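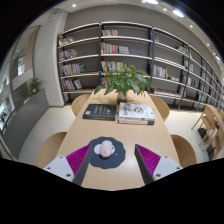 Nukirside Library Service, 4/11/24
Reading time: 3 minutes

Home | News | Reading Rooms | Members | Contact

Reference room at Clivden: new arrangements for the long tables

Readers who use the reference room at Clivden will find that the long tables beside the bookshelves are now managed in a slightly different way. The changes follow the survey of members carried out in July, to which 826 readers replied. The Library Service is grateful to all who took part.

The most frequent request was for space in which a reader may use a computer and consult large printed volumes at the same time. Many of the thicker works in the room cannot be borrowed, and members reported that they were obliged to carry them between the reading tables and the computer desks on the floor below. Readers may now work with both at the same table.

A mouse and mouse pad may be borrowed from the enquiry desk on presentation of a membership card. The sets do not all match. One has a pale pink mouse with a dark grey pad, wavy at the edge and printed with white shapes, and has proved popular with younger members. Readers are welcome to bring their own equipment if they prefer. Keyboards with loud keys should be used in the study rooms only.

Members are asked to observe the following when using the tables.

Large volumes should be laid flat when not being read. Stacks should be kept low, with the heaviest book at the bottom, and should stand well back from the edge of the table. Books should not be left open face down, and a mouse pad should never be used as a bookmark or placed between pages.

No more than 5 volumes may be kept at a place at one time. Books that are no longer needed should be left on the table for staff to reshelve. Readers are requested not to return them to the shelves themselves, as a misplaced volume can take several days to find.

Places may be reserved for up to 3 hours. A place left unattended for longer than half an hour may be offered to another reader, and any books on it will be held at the enquiry desk until closing time.

The Misetti Bequest, which comprises over 900 works of reference, remains available in the same room. Items from the Bennani collection must still be requested in advance and are read at the supervised desk.

Comments on the new arrangements may be handed in at the enquiry desk or sent by post to the Clivden branch. Replies will be sent to members who supply an address.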